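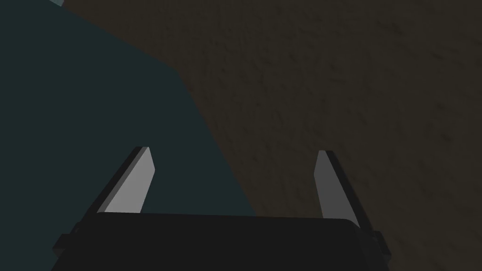 Tradadton Robotics Club Opens Simulated Gripper Contest, Promises Fewer Broken Mugs

TRADADTON, July – The Tradadton student robotics club will run its first all-simulation gripping contest this month, a format chosen after last year's contest used up the club's repair budget before lunch.

Sixteen teams have entered the Rorner Cup. Each gets the same virtual arm, the same two-finger gripper and 500 practice attempts to teach it to pick up a block and put it somewhere sensible. The club has published its definition of "somewhere sensible." It runs to two pages and has already been appealed.

"In the simulator you can drop a block 623 times and the block does not mind," said Isabelle Gauthier, the club's faculty adviser, who supplied the figure from her own test run. "My confidence was another matter."

Teams work in Naltamine, a simulator written by former club members and documented by none of them. New entrants may attend an evening help session, where they will be shown which error messages to ignore.

Final runs start at 4 p.m. in Room 121 and are open to the public. The winner takes home the Ozoliņš Trophy, a real object, which must be carried by hand.

Contact: Isabelle Gauthier, Tradadton Robotics Club, Room 121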